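Warmer winters cut hop yields at Jestham, growers' study finds

Hop growers in the Jestham valley can expect smaller and less bitter crops as winters become milder, according to a study published in June by the Howlader Institute for Crop Research.

The institute followed 236 plots of the aroma hop Flamora over nine growing seasons. Plants that went through a mild winter came into growth unevenly in spring and carried fewer cones at harvest. 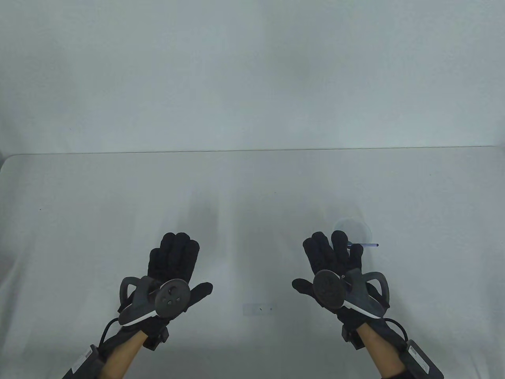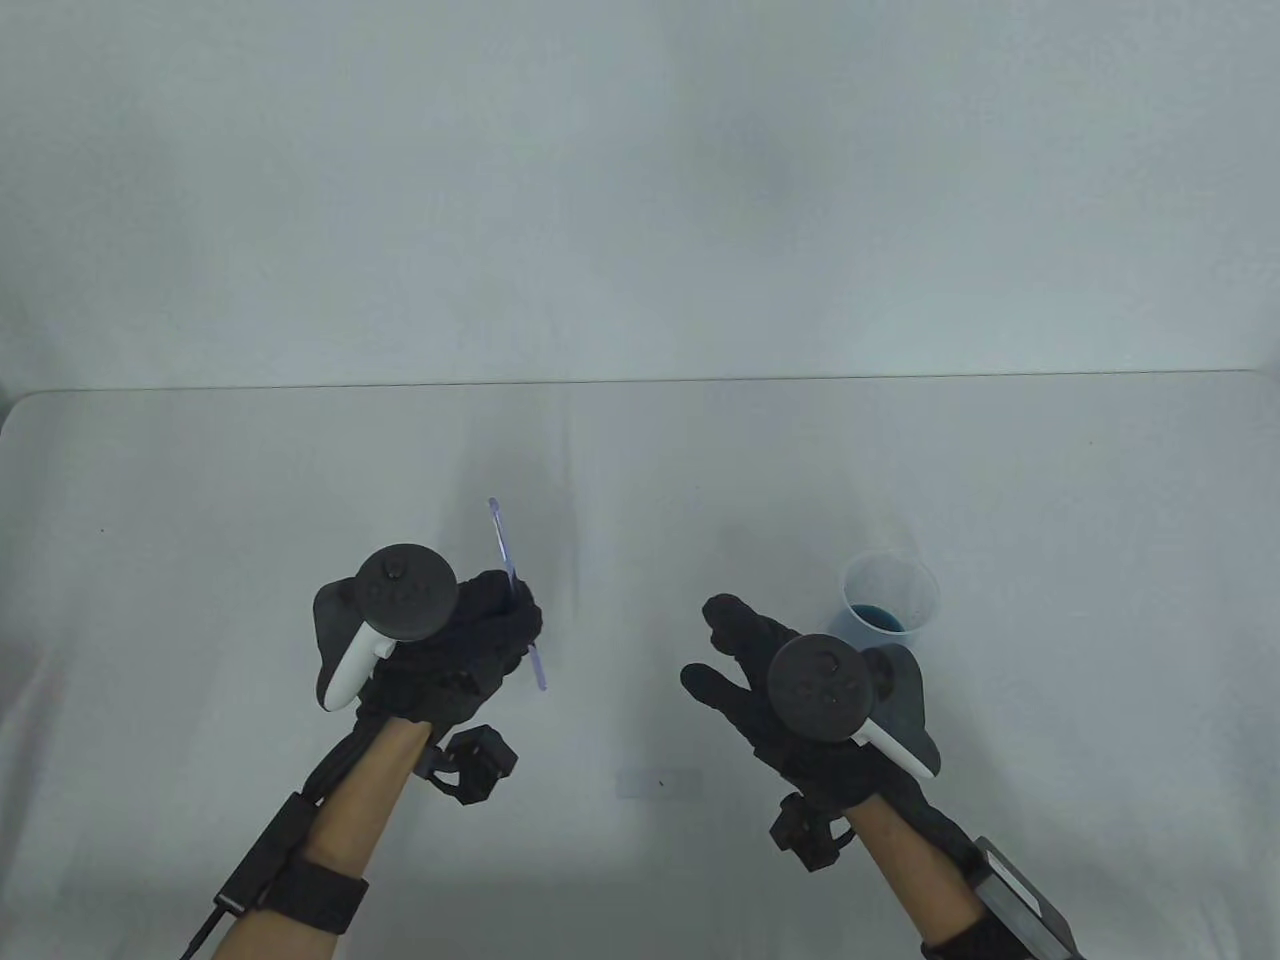
Hops need a long spell of cold before they will grow strongly again. Where that spell was cut short, the study found, shoots appeared over several weeks and growers had difficulty choosing a date for training them up the strings. The cones that followed ripened at different times, and the content of the acids that give beer its bitterness fell.

Dr Clodagh Kavanagh, who led the work, said that the effect of winter temperature had been given too little attention.

"Most of the discussion has been about summer drought, and growers do have to plan for that," she said. "Our records show that a poor crop may already be decided by February. Watering in July will not put it right."

Flamora is grown mainly for pale ales and has few close substitutes. Clarkbridge Brewery, the largest buyer in the valley, confirmed that it had changed two of its recipes to allow for lower bitterness – a step it described as temporary – and that it was holding larger stocks of dried hops than in past years.

The study also looked at the position of the gardens. Plots above 400 feet kept more of their yield than those on the valley floor, where the soil holds its warmth for longer. The authors do not advise growers to move established plants, but suggest that height should be considered when new ground is chosen.

A second stage of the research will test whether later pruning can bring shoots on more evenly after a mild winter. Growers who wish to offer land for the trials are invited to contact the institute before the end of the harvest.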